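Udport Players' Help > Games > Skosdale > Saves and settings

Demo save won't carry over to the full version of Skosdale

Posted by Tsegereda Negussie, 2025-09-28

I played the Skosdale demo to the end, including the flooded mill and the optional fight under the bridge, and then bought the full game through the Udport launcher. The store page says demo progress carries over. When I start the full game it shows me the title screen with New Game and Settings, and Continue is greyed out. There is no import option anywhere in the menus that I can find.

Things I have tried so far:

Restarting the launcher and the computer.
Running the demo again. It still opens and my save is still in it, with all my kit and 1,391 coins.
Checking the game files from the launcher. It said everything was fine.
Starting a new game, quitting after the first room and going back to the title screen. Continue then works, but it only loads the new game.

I am on Windows, game version 1.2, and the demo was installed in January, before the full game came out. I don't use a controller. Cloud saves are switched on for the full game. I don't see that setting for the demo at all.

I don't much mind doing the mill again but I would like to keep the lantern upgrade, as it took me a long time to save up for it. Is there a way to move the save by hand? 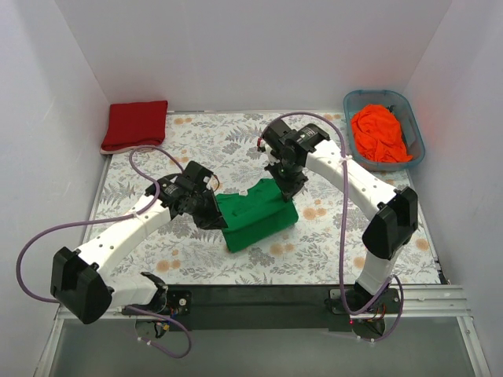
Green garment, partly folded, on a flowered sheet

Edit: somebody asked me by message whether both are on the same drive. They are not. The demo is on C and the full game is on D. I don't know if that matters.

Posted by pellmarsh

Same thing happened to me with a different game. I just started again, it was only an hour or so. The demo area is better the second time anyway because you know where the arrows are.

If you really want it you could ask for a refund and buy it again, sometimes that kicks it into working.

Posted by Woldegiorgis

Please don't refund and rebuy, it won't change anything. The saves are not tied to the purchase.

The drive doesn't matter either. Both versions keep their saves in your user folder on C wherever the game itself is installed. What does matter is when you installed the demo. There were 2 demo builds. The early one used a folder called SkosdaleDemo and the later one used a folder called Skosdale_Demo, with the underscore. The full game only looks in the second one when it checks for progress to import. If you installed in January and never updated, your save is in the first one and the full game can't see it.

It also only checks once, the first time you open the full game. After that it writes a small marker file and never looks again, so renaming the folder now isn't enough. You have to get rid of the marker as well.

This is how I did it:

Close the game and the demo, and close the launcher completely. It likes to stay open down by the clock, so right-click it there and choose Exit.

Press the Windows key and R together, type %appdata% and press Enter. Open the folder called Lusley, which is the developer. You should see Skosdale and SkosdaleDemo side by side.

Copy both folders to your desktop before you touch anything. If it goes wrong you can put them back.

Rename SkosdaleDemo to Skosdale_Demo. Capitals don't matter on Windows but the underscore does.

Go into the Skosdale folder. Delete the file called import.done and the file called slot0.sav. The slot0 file is the new game you started while testing. If it is still there the import is skipped, because it won't write over a save you already have.

Leave settings.cfg alone. That has your key bindings and sound levels in it.

Turn off your internet connection, or turn off cloud saves for Skosdale before you close the launcher. Otherwise the launcher will notice that slot0.sav has gone and helpfully fetch it back for you. I lost most of an evening to that.

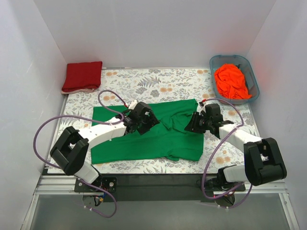 Start the full game. You should get a box before the title screen asking if you want to bring your demo progress across. Say yes, wait for the lantern icon to stop spinning, and Continue should be lit up. Load it, walk to the first shrine and save there before quitting. Then you can turn cloud saves back on. When the launcher complains that the two saves are different, choose the one on this computer.

A few things to know before you do it. The import brings your kit, upgrades and map but puts you at the gate outside the mill, not wherever you last saved. Coins are capped at 2,000, so you are all right with what you have. The bridge fight sometimes shows as not done in the journal even though you keep the reward. That is only the journal entry, and it sorted itself out for me when I got to the second area.

If you don't get the box, look in the Skosdale_Demo folder and check that there is a file ending in .sav in it. A couple of people on the old thread had ended up with the folder inside another folder of the same name after copying it back and forth.

Posted by Tsegereda Negussie

Thank you, that worked. The folder was the one without the underscore, as you said. I missed the part about the launcher the first time and it put slot0.sav straight back, but on the second go with cloud saves off I got the box.

The lantern upgrade is there and so are the coins. The bridge fight does show as not done in my journal. I went back to look and the bridge is just empty, so I will leave it and carry on to the second area.

Posted by Woldegiorgis

Good. Keep the copies on your desktop until you've had the launcher open and closed a few times with cloud saves back on, then you can bin them.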